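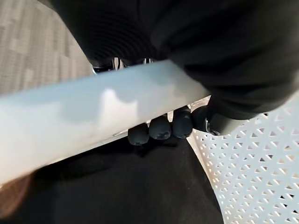
Bråten clothes rail, reviewed after five months

I bought the Bråten rail in June for a spare room with no closet. It is a freestanding rail with two uprights, one crossbar and a low shelf for shoes. I paid 40 dollars for it, plus shipping.

Assembly took 14 minutes with the hex key in the box. The instructions are drawings only. Step 3 shows the feet the wrong way round, so look at the holes before you tighten anything.

I keep winter coats on it, along with shirts and one heavy wool blanket on a hanger. The listing gives a limit of 40 pounds. Close to that weight the crossbar dips a little in the middle and comes back when the load is off. The uprights lean if you hang everything at one end -- spread it out and they stay straight.

The casters are the weak part. They roll fine on hard floor and badly on carpet, and only two of them lock. One lock had worked loose by the end of the summer. I wrote to the seller and Uchenna Chukwu in customer service sent a new pair, no charge, which arrived in 5 days.

My old rail was a Narkness. It cost less and had a thicker bar, but the joints were plastic and one split when I moved apartments.

The shoe shelf holds four pairs of mine. Boots have to lie on their sides.

I would buy the Bråten again for a bedroom with a hard floor. For carpet, get the version with plain feet.

Rowena Quiambao
6 November 2020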